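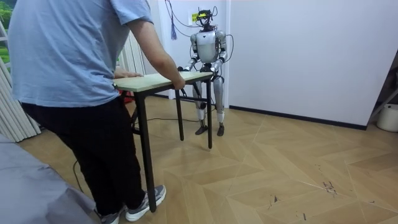
Figure 6.1 Both hands resting on the top of a narrow table with metal legs.

Category: Home and Interior Studies / Open Textbooks
Shares 80 | Comments 6

Chapter 6
Tables and Other Work Surfaces

A table is among the simplest pieces of furniture in a home or workplace, and it is also among the most heavily used. It holds objects, supports the arms and hands, and sets the height at which a task is done. A person who is standing will often place weight on the tabletop without thinking about it. Designers must therefore plan for two kinds of load: the steady weight of objects placed on the surface, and the changing weight of the people who use it.

Chapter 5 dealt with seating. This chapter turns to surfaces, beginning with the parts of a table and the terms used to describe them. It then considers height, depth and stability, and closes with a study of furniture chosen for shared rooms.

Goals for this chapter

After completing the chapter, students should be able to:
- name the main parts of a table and explain what each one does
- measure a work surface and record the results in standard form
- explain how leg placement affects stability
- compare fixed and movable tables for a given room
- prepare a short written recommendation for a client

6.1 The Parts of a Table

Most tables have a top, a set of legs and some means of joining the two. In traditional construction the legs are fixed to an apron, a band of wood that runs beneath the top and keeps the legs square. Lighter tables may leave out the apron and use crossbars between the legs instead. A crossbar resists sideways movement, often called racking, in which the legs lean together in one direction while the top stays level.

The distance from the outer face of a leg to the edge of the top is known as the overhang. A generous overhang leaves room for the knees and for chairs. It also gives a downward push at the edge more leverage, and a light table with a deep overhang may tip when a person leans on it. Students should look at the overhang on all four sides before judging whether a table is stable.

6.2 Height and Reach

No single height suits every task. Writing and eating are usually done seated, with the forearms close to level. Cutting, sorting and packing are often done standing and call for a higher surface. Where one table must serve both purposes, the designer has to decide which task matters more - or provide two tables.

Reach is measured from the front edge. Items used often should be kept where the hand can get to them without bending at the waist. Depth beyond that point is useful for storage but of little value for active work.

Case Study: The Clerkura Reading Rooms

The Clerkura center in Estport holds evening classes in a hall furnished with heavy oak tables. When the hall was divided into smaller rooms, the tables could no longer be turned through the doorways. The center asked the Marchuk workshop to supply replacements, each 80 centimeters deep and 220 centimeters long, with tops made by Plitwood. The full brief and floor plan appear in Section 6.5. Read both before attempting the exercises.

Key terms: apron, crossbar, overhang, racking, reach

Related chapters
Chapter 4: Measuring a Room
Chapter 5: Chairs, Stools and Benches
Chapter 7: Shelving and Storage
Chapter 8: Lighting for Close Work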